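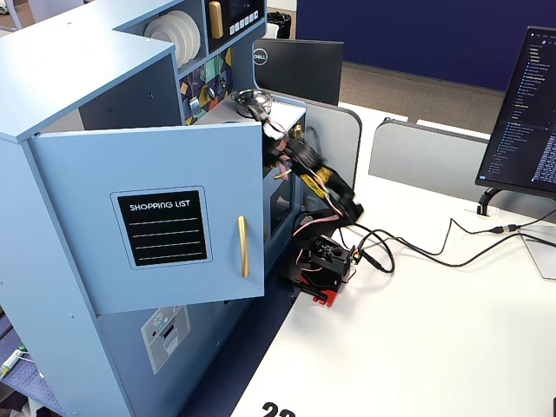
Play kitchen with the fridge door open

Play kitchen fridge door won't stay shut
Asked by Raelene Tawhiri

We have a light blue play kitchen, the kind with a shopping list panel on the upper door. The door drifts open by itself — sometimes right away, sometimes after a minute. I tightened the hinge screws in April and it helped for two days. The floor is carpet, if that matters. Can I fix it without taking the whole cabinet apart?

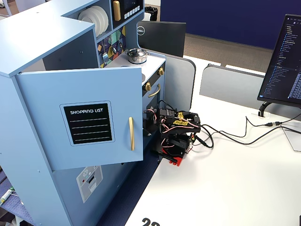

2 Answers

Henok Ambaye
Check that it stands level first. Ours leaned forward on carpet and the door did the same thing. Put a level on the counter, front to back, and slide thin cardboard under the front until the bubble is centered. If the door still swings, add a small magnetic catch. Stick it on before you screw it so you can test where it lines up. Drill a pilot hole and use short screws, or they'll come through the side panel.

If the hinge screws keep working loose, the holes are stripped. Take one out, fill the hole with a toothpick and wood glue, trim it flush and leave it overnight. Do one screw at a time so the door stays up.

Luuk Visser
velcro dot. had one on ours almost 2 years, still holds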